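Robots que suturan en el laboratorio, ropa sin doblar en casa

Drukix volvió a prometer en septiembre un robot doméstico capaz de doblar ropa, vaciar el lavavajillas y reponer estantes en tiendas pequeñas. La demostración de Uvmont tenía otra tarea: dar puntos sobre una almohadilla de práctica.
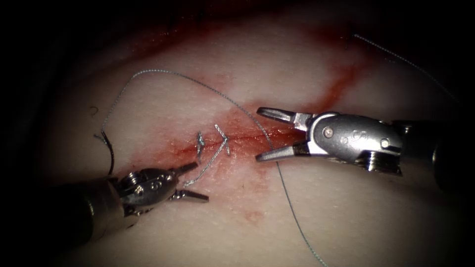

Redacción Nanach | Tecnología | Lectura: 2 minutos

La compañía sostiene que quien puede pasar una aguja curva por un corte estrecho podrá también con una camisa. Es un salto considerable. La sutura se hace sobre una superficie bien iluminada, con los instrumentos ya en posición y una incisión recta. Una cesta de ropa mezclada no ofrece nada parecido, y tampoco el pasillo de un supermercado a las 10 de la mañana.

Drukix no ha publicado cuántos puntos salen bien a la primera ni cuánto tarda cada uno. Tampoco aclara qué parte del trabajo decide la máquina y qué parte queda en manos de un operador, una diferencia que para el comprador de un electrodoméstico lo cambia todo.
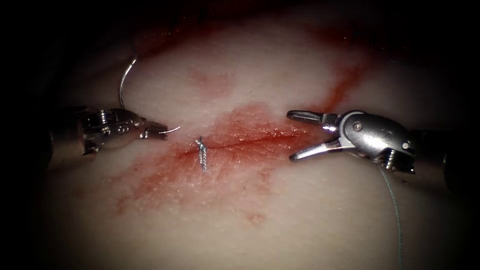
Un punto anudado cerca del extremo izquierdo de la incisión, durante la prueba de sutura en Uvmont.

El hilo es, eso sí, un material ingrato: se enrosca, se engancha y no conserva la forma. En eso se parece a un calcetín o a una bolsa de plástico, y los ingenieros tienen razón al usarlo como banco de pruebas. Falta saber si lo aprendido con una aguja sirve para una sábana bajera.

El antecedente más cercano invita a la prudencia. Danko, la cadena de tiendas que probó durante 7 meses un reponedor automático en dos locales, lo retiró tras colocar unos 2,000 artículos — menos de lo que sus empleados mueven en una semana floja. La máquina trabajaba bien con cajas rectangulares y se atascaba con los paquetes blandos.
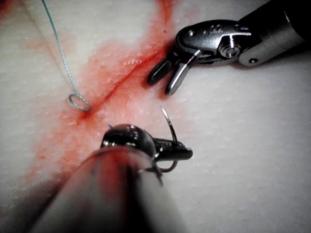 Sin fecha ni precio

Drukix habla de llegar a los hogares «pronto», la misma palabra que empleó en su presentación anterior. No hay precio, ni lista de tareas garantizadas, ni condiciones de reparación. La empresa prepara otra demostración en Uvmont, esta vez con una cocina montada — y no ha confirmado si dejará que el público elija los platos.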